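Section 6: Laying the cloth and setting up the table

Your Jisden folding table arrives with its legs tucked in and its dignity intact. By this point in the guide you will have unfolded one and tested the other. If the table still rocks when you lean on it, go back to Section 4 and have another go at the foot screws. A tablecloth hides a great deal, but it won't hide a wobble from anyone holding soup.

What you need for this section

The Osten checked cloth (packed flat, under the instruction leaflet you threw away)
The Somboon underlay, if you ordered one
The bag of cloth clips
A cool iron
A clear stretch of wall, if the table is to stand against one

Before you start

Wash the cloth once on its own. The dye is well behaved, but new cloth is stiff and holds its fold lines like a grudge. Wash cool, hang it by the short edge, and iron it while still slightly damp. Leave the iron on the reverse side of the fabric.

Caution: do not iron the cloth on the table. The table top is not an ironing board, and the warranty department has heard all the arguments.

Placing the table

1. Choose your wall. Wipe it down now, while you can still reach the lower half without crawling.

2. Push the table up until its long edge is 15 mm from the wall. The cloth needs that gap to hang down behind. If you have a skirting board, measure from the board.

3. Check the table is parallel to the wall at both ends. Walls are often less straight than their owners believe. If yours wanders, set the table by eye and tell visitors it was always like that.

4. Lock the feet.

Laying the underlay

5. Unroll the Somboon underlay with the rubbery side down. It will try to roll itself up again. Weigh the corners with books for an hour or so.

6. Trim any excess with ordinary scissors, leaving the underlay slightly short of the table edge all round. Cut too little first. You can always take off more, and the spare parts desk can't glue it back.

Laying the cloth

7. Fold the cloth in half lengthways, right side out, and lay the fold along the middle of the table. Open it towards you, then towards the wall.

8. Pick one white line of the check and use it as your guide. It should run level with the back edge of the table from one end to the other. The pattern is a great help here and also a merciless critic, so a cloth that is slightly crooked will look very crooked by teatime.

9. Smooth from the middle outwards with flat hands. Small ripples are normal and will make the lines look a bit wavy in places. They settle over a few days. Large ripples mean you have caught the underlay, and you must lift that side and start it again.

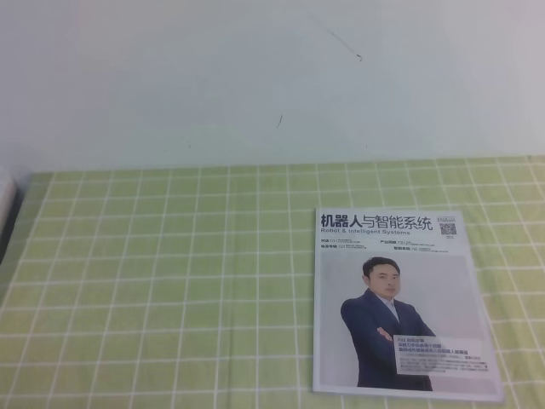
10. Fit the clips at the back first, where you will never want to reach again, then along the sides. Leave the front edge free. Knees and clips do not get on.

11. Run a hand along all four edges. Anything sharp is a clip put on upside down.

Note: one bag of clips is enough for a table up to 300 cm long. If you own a longer table than that, you probably also own someone to do this for you.

Marks on the wall

Scuffs behind a table are mostly made by chair backs, trays and the moving of the table itself. Try a barely damp cloth first, then the Prisis wall sponge, with light strokes. Rub hard and you will swap a small dark mark for a large shiny one. If neither works, live with it for a month. Most people stop seeing it after that, apart from their mothers.

Everyday use

Magazines and post can lie straight on the cloth, but lift them before wiping. Damp newsprint transfers beautifully, and a backwards crossword is hard to wash out.

Hot dishes need a mat, whatever the underlay's packaging may have led you to hope.

Candle wax should be left to go hard, then lifted with the back of a spoon.

Caution: don't pull the cloth towards you to reach something at the far side. The clips hold the back edge firmly and the cloth will tear before they let go.

Replacement parts

Cloth clips, bag: part 44
Foot screws: see Section 4
Osten cloth, checked: order by table length, and measure the table first, including the end you can't easily get at

Section 7 covers the extending leaf. Clear the table before you read it.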